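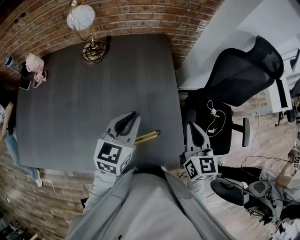
夜の照明の話をさせてください。前からずっと言いたかったんですが、日本の家の夜って、明るすぎませんか?

うちも去年まではそうでした。天井の真ん中に丸くて平たいシーリングライトがひとつ、スイッチを入れると部屋の隅まで真っ白。本を読むのもごはんを食べるのも、ぼーっとするのも全部その下。子どものころからそれが「電気をつける」ということだったので、疑ったこともなかったんですよね。

きっかけは引っ越しです。今の部屋は築17年の賃貸で、入居した日の夜、備え付けの照明がないことに気づきました。内見のときに聞いたはずなのに、すっかり忘れていたんです。しかたなく前の家から持ってきたスタンドを2台、床と机に置いて、段ボールに囲まれたままコンビニのうどんを食べました。これがもう、妙に落ち着く(笑)。部屋の半分は暗くて、開けていない箱も見えない。その晩はいつもよりずっと早く眠くなりました。

それで、天井の照明はそのまま買わずじまいです。

この話をすると、だいたい「目が悪くならない?」と聞かれます。わたしは医者ではないので目のことは偉そうに言えません。ただ、手元で細かいことをするときは手元に明かりを寄せるので、不便を感じたことはあまりないです。むしろ前の家では、天井の光が自分の頭でさえぎられて、縫い物をするたびに手元が影になっていました。あんなに明るかったのに!

明るい部屋が悪いと言いたいわけではないんです。掃除をする日は明るいほうがいいに決まっているし、小さい子や年配の方がいる家なら、足元が見えるのは大事なこと。うちの母は74歳で、泊まりに来ると必ず「暗い、暗い」と言いながら廊下を壁づたいに歩きます。さすがに反省して、廊下とトイレの前にはセンサーライトをつけました。母の感想は「急につくからびっくりする」でした。難しい。

でも、夜の10時に、ソファでお茶を飲むだけの人間に、掃除の日と同じ明るさが要るでしょうか。わたしは要らないと思うんです。

駅の裏に「ウルティア(Urrutia)」という古い喫茶店があって、ここが本当にいい暗さなんですよ。席ごとに小さな明かりがあるだけで、壁のほうはよく見えません。メニューの字も正直読みにくいです。だけど長居してしまう。隣の席の人の顔がぼんやりしているせいか、こちらの気も大きくなって、ケーキを追加してしまう。店の作戦だとしたら見事にはまっています。

逆に、以前よく行っていた定食屋さんが改装で照明を全部替えてしまって、ごはんは同じ味なのに足が遠のきました。あのぴかぴかの白い光の下だと、焼き魚がどうも元気なく見えるんです。勝手な客ですみません。

電球の色も好みが分かれるところですよね。わたしは断然、電球色派です。一度だけ、ネットで安かったゼドスカ(Zedska)という店の詰め合わせを買ったら、よく見ないで昼光色を選んでしまっていて、寝室が夜中の事務所みたいになりました。捨てるのも惜しいので押し入れの中で使っています。押し入れの中だけは、たいへんよく見えます。

調光機能はどうかというと、これは友人に熱心に勧められて試したものの、わたしには向きませんでした。リモコンをすぐなくすし、何段階もあると毎晩迷うんです。ひとつつける、もうひとつもつける、それだけで十分。眠くなってきたら片方を消して、歯をみがいて、残りを消す。順番が決まっていると体も覚えるみたいで、片方を消した時点でもうあくびが出ます。

もちろん失敗もあります。暗いとほこりが見えないので、掃除の間隔がどんどん延びる(朝日が差した瞬間に思い知らされます)。黒い靴下と紺の靴下を間違えて出かけたことも2回あります。お客さんが来ると、みんな最初は「停電?」という顔をしますし。

それでも、もし今の家の夜がなんとなく落ち着かないなと思っている人がいたら、家具を買い替える前に、今夜一度、天井の電気を消してみてほしいんです。スタンドがなければ、台所の手元灯だけつけて、隣の部屋からその光をもらうのでもいいです。お金もかからないし、気に入らなければスイッチを押せば元どおり。最初の5分は暗くて落ち着かないかもしれませんが、お茶が一杯なくなるころには慣れていると思います。

わたしは次に、玄関に置く小さいのを探しているところです。いいのを知っている方、コメントで教えてください。コンセントが遠いので、できれば充電式で!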